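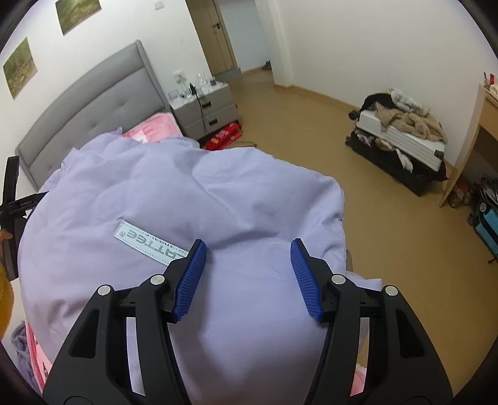 Lavender duvet, grey headboard.

22 Nov 2023
Posted by the Skenwood textile workshop
3 comments

Down-proof cotton, second batch from Tsoukalas. Started the day with the leak test on the seams and got further than I expected.

Weighed the first cushion empty at 570 g after the channels went in. The last one came out at 565 g with the same thread and the same pattern, so the cloth is a touch heavier this time or the cutting was less careful. Will weigh a plain square of each tomorrow before I blame the supplier.

Seams: used the finer needle throughout. The old needle left holes you could see against the window, and feathers were coming through at the corners within a day. With the finer one I shook the cushion in a black bin bag and found three bits of fluff, all near the closing seam. That seam was done by hand and my stitches were too long at the end. Unpicked it and did it again.

Tried the Clola thread on one side only. It snapped twice at the start and then ran fine once I dropped the tension. The reel had been on the top shelf by the heater since March, so it may just be dried out. Don't order more until we have tried a fresh reel.

Channels against boxes: the channels are quicker to sew but the filling slides to one end if the cushion is stood up. Boxes hold it better. For anything bed-sized I would go with boxes and put up with the extra sewing. For cushions I don't think it matters much.

Filling weight for the large one is 1,486 g. That is already split into bags and labelled, on the lower rack. Please leave the bags closed, the room is damp and I don't want to weigh it all again.

Washing: the Madusow sample went through at 40 and came out with the filling in lumps. Two tumble dryer runs on low broke up most of them. The middle was still clumped so it has gone back on the airer. Edges have puckered slightly where the piping is. I think the piping cord shrank and the cotton didn't. Should have soaked the cord first.

To do:
- wash a length of piping cord by itself, measure before and after
- plain square of each cloth on the small scales
- sharpen or replace the long shears, they are chewing the selvedge
- ask Tsoukalas if both rolls were the same weave

Left the machine threaded with white.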